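13 Jul 2021
By Dean Kershaw

Progress report to the Rudd fund: student robot project, Clakilport

Dear all,

This is our second report. In June the students finished the walking part of the project, and now we work on household tasks. The group divided itself in two teams - one for the legs and balance, one for the arm and gripper.

The main task for this period is the laundry task. The robot must walk to the machine, open the round door and stay standing during the pull. We planned 100 trials and 80 are done. In 35 of them the door was opened fully. The most common failure is that the gripper slides from the edge of the door. Balance is the second problem, but the new step program from the Honeck team helps with this.

We have spent 30 per cent of the equipment money, mostly on cables and joint parts from Wakex. We ask for no change in the budget.

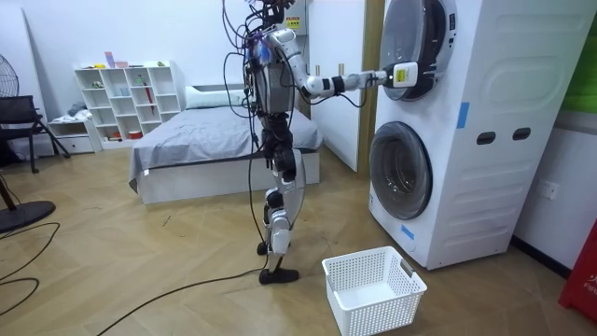
Will the students be ready for the final demonstration?
We expect so for the door, but putting clothes into the machine will need more weeks of practice.

The next step is to finish the remaining trials and write the student handbook. I will send the trial tables separately.

We use cookies to improve your visit. Accept | Settings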